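Holding Temperatures in Small Kitchens: speaker notes
Regional food safety day, 06/11/2021
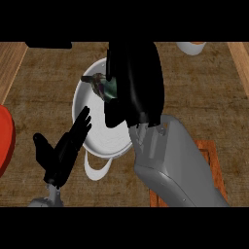

What goes wrong most often between cooking and service?
Cooling. Food leaves the stove at a safe temperature and then sits too long in a deep container, where the center stays warm for hours.

Slide 2. Define terms. Hot holding, cold holding, cooling, reheating. Ask who keeps a written log. Do not go into the legal text, it is in the handout.

Slide 3. Depth matters more than volume. A wide shallow pan loses heat through a large surface. A stockpot does not. Show the two curves from the Bollis kitchen, same soup, same walk-in, August. Pause on the flat part of the upper curve.

Slide 4. The log sheets. We read 50 sheets from the Bollis and Cekport sites. 18 had no entry between end of cooking and the next morning. Those batches may have been fine. The sheets cannot show it either way.

Slide 5. Probe use. Thickest part, wait for the reading to settle, wipe between foods. Ice water check at the start of each shift. Cekport replaced its dial probes and kept the old correction table taped to the door, so for a while staff were correcting readings that needed no correction. Remove old tables.

Slide 6. Walk-in loading. Leave gaps between pans. Loose cover until cold, then seal. The Jilteo display on the outside of the door reads air temperature near the fan. It says nothing on product temperature. Repeat this point, it came up at both sites.

Slide 7. Ice baths and paddles. Stir every five minutes. Drain and refill when the ice is gone. Skip the paddle cleaning steps if short of time.

Slide 8. Questions. Expect one on rice and one on blast chillers. Spare slide 39 has the chiller costs.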